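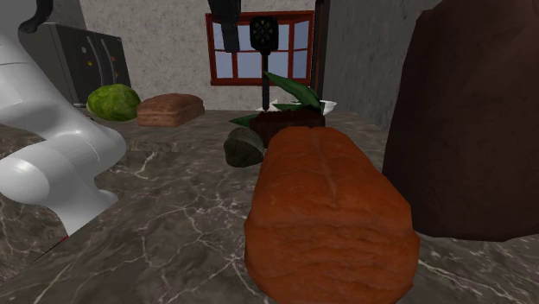
Bread on a marble countertop.

Keeping Burglars Out Through the Kitchen Door
By Dalia Raudsepp
Updated October 2019

Most of the break-ins I wrote up in my years at the Dirnden police front desk came in at the back of the house. The kitchen door was the usual one. It is out of sight of the street, it often has glass in it, and people leave it on the latch while they cook or take the trash out.

The jobs below can be done with a drill, a screwdriver and an afternoon.

Strike plate
Open the door and take out one of the screws holding the metal plate on the frame. If it is less than an inch long, it only reaches the trim. Replace all of them with 3-inch screws that go into the stud. Drill pilot holes first or you will split the wood. Do the same with one screw in each hinge.

Glass near the lock
If someone could break a pane and reach the thumb turn, put security film on the inside of the glass. Clean the pane twice, spray it with water and a drop of dish soap, lay the film on and push the water out with a squeegee. It stays hazy for a few days and then clears. A double-keyed deadbolt is not a good answer in a kitchen. You need to get out fast in a fire, and some towns don't allow them.

Window over the sink
Old sash windows can be pinned. Close the window, drill at a slight downward angle through the inside sash and partway into the outer one, and drop in a nail that slides out easily. Wrap a bit of tape around the bit first so you don't go all the way through. For a sliding window, cut a dowel to fit the track.

Keys
Do not hang them on a hook by the door. Car keys especially. A drawer on the far side of the room will do, as long as everybody in the house knows which drawer. Leave the spare with a neighbor. The flowerpot is the first place anyone looks.

Light
A motion light over the back step should be mounted high enough that it can't be reached and unscrewed. I have an Erdem with an output of 900 lumens, and it is plenty for a small yard. Test it in January as well as in summer, when the batteries in the solar kind are at their weakest.

Ladders and tools
Lock them up. A good many doors are opened with the owner's own spade. If the ladder won't fit in the shed, chain it flat along the wall.

Write it down
Keep a list of serial numbers for the mixer, the coffee machine, the TV, bikes and power tools. Take a photo of each label and email it to yourself. When Nest Yorath on my street was burgled, 11 items were taken and he had numbers for 8 of them. Those were the ones he could claim for without an argument.

If you come home and the door has been forced
Don't go in. Walk to a neighbor's and call from there. Don't sweep up glass or wipe the counters until an officer has been, and ask for the report number before they leave. Your insurer will want it.

Next: Cleaning a Sticky Deadbolt
Also in Home Safety: Shed Locks Compared, Marking Your Bike, What to Do With Mail When You're Away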